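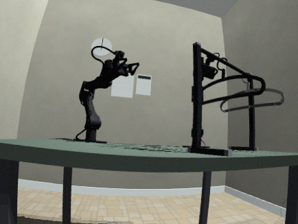

No. 14

Plamby players out of contract since midnight. 10 of them. Still no pay deal, union says the board wont move on match fees

Kátia Queiroz on the phone just now – "we were told August, then told nothing"
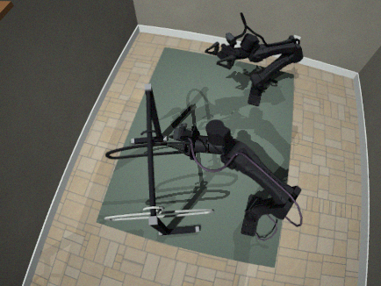
Two arms and a rack, seen from above

Board's offer was 815 a month, six months only. Trisen have pulled thier shirt money too

Tour of Pacheco looks dead. Squad was meant to fly at 6
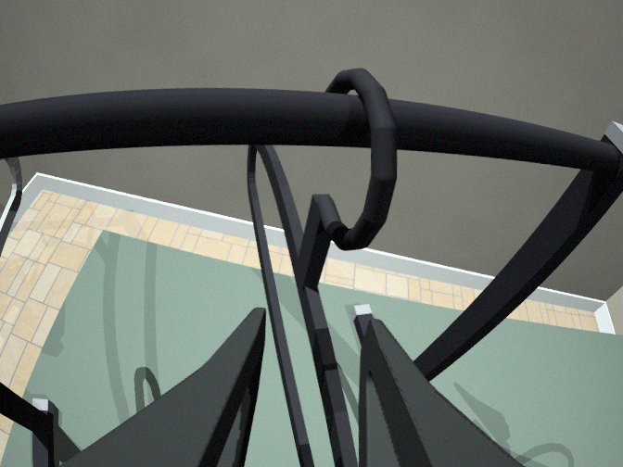
Hook over the bar, close up

More after the union call – may be late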